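Prandano Residents' Supper Club
Minutes of the July meeting, held in the Fleltitz Room, 7.30pm

Present: 27 members, plus a good handful of newcomers, all very welcome!
Apologies: received by email and read out.

1. Minutes of the last meeting
Agreed, with one correction: the rhubarb cordial was served at the spring supper and not at the quiz. Members who made it wished this to be recorded.

2. Summer supper
What an evening! Tickets sold out at 79 and the long tables in the courtyard looked lovely (thank you to everyone who lent tablecloths, and please collect yours from the cupboard by the stairs). The lentil and lemon soup went down so well that the recipe will be in the next newsletter. The meeting felt the gap between main course and pudding was too long, mostly down to one slow oven. Next year puddings will be cold ones. There was a spirited discussion on trifle.

3. Autumn menu
The theme will be Food from the Allotment. Suggestions so far: marrow curry, beetroot and apple salad, runner bean pickle, plum cobbler, and a blackberry fool if the hedge behind Hukameo Lane does as well as last year. Members with gluts are asked to say so early. Two trial dishes will be cooked and tasted at the next meeting, and anyone who wants to bring a third is encouraged to.
Action: catering group to draw up a draft menu and send it round.

4. Prices
Proposed that tickets stay as they are and that under-fives eat free. Carried, with real warmth. It was noted that flour and butter have both gone up, so the raffle will need to do its bit.

5. Recipe book
The Mahasneh Community Press has quoted for 100 copies, spiral bound, with a wipe-clean cover. Very exciting to see it getting this far. We have plenty of cakes and soups but are still short of fish dishes and anything for one person. Handwritten recipes are fine. Please give oven temperatures in both Celsius and gas mark, and say how many the dish feeds.
Action: all members to send in at least one more recipe before the autumn supper.

6. Kitchens at home
Lively talk about cooking for a crowd in a narrow kitchen. Tips included setting the table early and using it as a worktop, chopping everything the night before, and doing the washing up in small batches. Several members swear by an ironing board as an extra shelf for cooling scones.

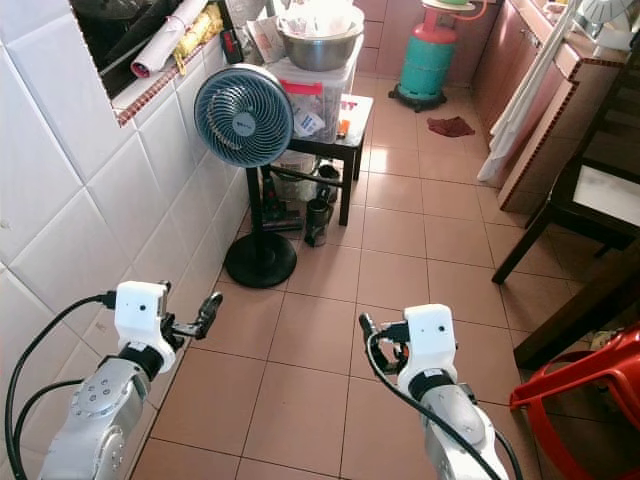
Item 6: narrow kitchen with a tiled floor.

7. Any other business
The big blue casserole lid is still missing. Spare jam jars are wanted, with lids if possible. A bread-making morning was suggested and hands shot up all over the room, so a Monday will be looked into.

Next meeting: same room, 7.30pm. Bring a fork for the tasting.
Meeting closed at 9.10pm, followed by ginger cake.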